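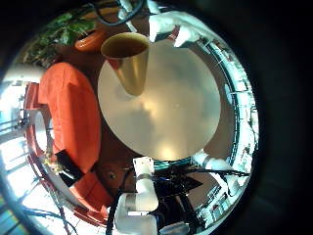
Figure 4. View from the wrist camera: cone-shaped cup on the round table, with the fingertips at the top and an arm segment at the bottom.

3.2 Workshop Build and Camera Placement

The Dillow arm was assembled in a shared workshop from parts that members could cut, drill, and fasten with ordinary hand tools. The second version, completed in April, kept the joint layout of the first and replaced its control board with a Marnalent unit. No enclosure was built for the wiring. Cables were left exposed so that a failed connection could be traced without taking the arm apart, and several of them pass through the upper part of the camera's view.

A wide-angle lens was chosen for the wrist camera. It keeps the fingertips and the object in view together (Figure 4), at the cost of strong bending toward the rim. Straight features such as shelving and railings appear as arcs. Images were passed to the grasp planner without correction, and the black area outside the circle was masked.

Recording took place in the workshop's seating area during normal opening hours. Chairs, plants, and shelves stayed where members had left them, and the window was not covered. The pale table top reflects the overhead lights, and these bright spots caused most of the false detections reported in Section 4. The Kuruc object set used in the trials contains 16 items, among them the brass-colored cup in Figure 4. Its wide rim and narrow base make the choice of grasp height important.

In total, 1,786 images were collected. Of these, 551 were labeled by hand and set aside for testing. Labels mark the outline of the object and the position of each visible fingertip.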